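Tabletop (furniture)

From the Zatusar household wiki, page kept up by Sobia Rajput

A tabletop is the flat upper part of a table, the bit you eat on, write on, and pile your mail on. I've been keeping this page going since I redid my own kitchen table one January, and I'm forever adding to it, so forgive me if some sections are longer than others (the one on finishes got away from me!).

Name

Most people I know just say "the table" when they mean the top. In the trade you'll hear "top" on its own, as in "that top needs sanding." "Tabletop" gets written as one word when it's a noun and also when it describes something small enough to sit on a table, like a tabletop fan or a tabletop game. My grandmother said "the board," and that's an old usage. You can still hear it in "room and board," where the board was where your meals were served.

Construction

A solid wood top is usually made from several boards glued edge to edge. Wood swells across the grain when the air is damp and shrinks when it's dry, so a good top is fastened to its base in a way that lets it move a little: slotted screw holes, wooden buttons, or those little figure-eight metal clips. I screwed my first one down tight at every corner and by the end of winter it had a split I could slide a dime into. Lesson learned, and I still have the table.

Veneered tops have a thin layer of nice wood over a core of something cheaper and more stable. They move much less, and they're lighter too, but you have to go easy with the sandpaper. I use 100 grit on solid boards to start with and I wouldn't let it anywhere near a veneer.

Color and shine

Light tops have been in and out of fashion for as long as I've been looking at furniture. Maple, birch, ash and pale oak are the usual woods, and a clear finish will push most of them toward yellow or honey as the years go by. Oil-based varnish does this faster than the water-based kind. Shine is a separate matter altogether! A glossy top throws back every lamp in the room, and if you have long ceiling lights you'll get long pale streaks across it. I rather like that, though my sister says it's like having dinner at the bank.
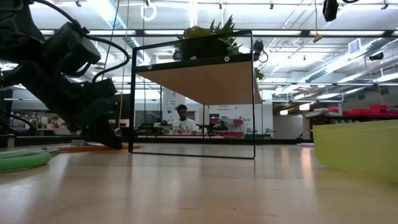

A light, honey-colored wood top with overhead lights reflected in it.

Finishes

Oil is the easy one. You wipe it on, wait, wipe off what's left, and do it all again the next day. It leaves a soft look and you can patch a worn spot without stripping the whole thing. Wax feels lovely under your hand but a hot mug will leave a ring on it before you've found the sugar. Varnish is tougher and takes longer, and dust loves to land in it while it's still tacky.

I leave mine alone for 48 hours between coats, even when the can says I can go sooner. The table I call Alen (yes, I name them) had its second coat rushed and you can still feel the drag if you run a finger along the window side.

Care

A damp cloth and a dry one after it will handle nearly everything. For white rings I try a little gentle heat through a cotton towel first, and keep the iron moving. Dark rings are a different story, they usually mean water has got down into the wood, and you may be sanding. Keep the table away from a radiator if you can, and turn it end for end now and then if one side gets all the sun.

See also: Table leaf; Drop-leaf table; Butcher block; Coaster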